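Borura Cabinet Door Finishing Oil, Clear Satin

If you've ever stood in a kitchen with a rag in one hand and a can of something sticky in the other, wondering whether you were about to ruin a perfectly good set of doors, this is the oil we'd hand you! Borura is a thin, slow-drying blend that goes on with a plain cotton cloth and gives you plenty of time to go back over the spots you missed (we all miss spots, usually along the bottom rail).

It comes in a 251 ml tin with a screw cap, and one tin covers up to 294 square feet on smooth, sealed wood. Raw or thirsty wood drinks more, so buy a second tin if your doors have been stripped. 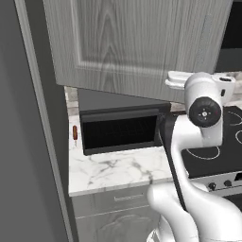
Roxana Jitaru

I started mixing this for my own shop back in 2000, when the oil I liked was taken off the shelves and I got stubborn about it. The recipe has changed a little over the years, mostly thanks to Margus Lūse, who kept telling me it smelled like a boat. It smells a good deal nicer now, a bit like orange peel, and the smell is gone by the next morning if you leave a window open.

For raised panels, work the oil into the bevels first with a soft brush and then wipe the flat parts, always along the grain. Let it sit for twenty minutes, buff off whatever is left, and give it overnight before the second coat. 2 coats are plenty for most kitchens.

Lay used rags flat outdoors to dry, please, and never leave them in a pile, as oily rags can catch fire by themselves.

Goes well with: Serby bevel brush, Pevar cotton cloths

Ships from our Strazds workshop. Closed for the last part of December.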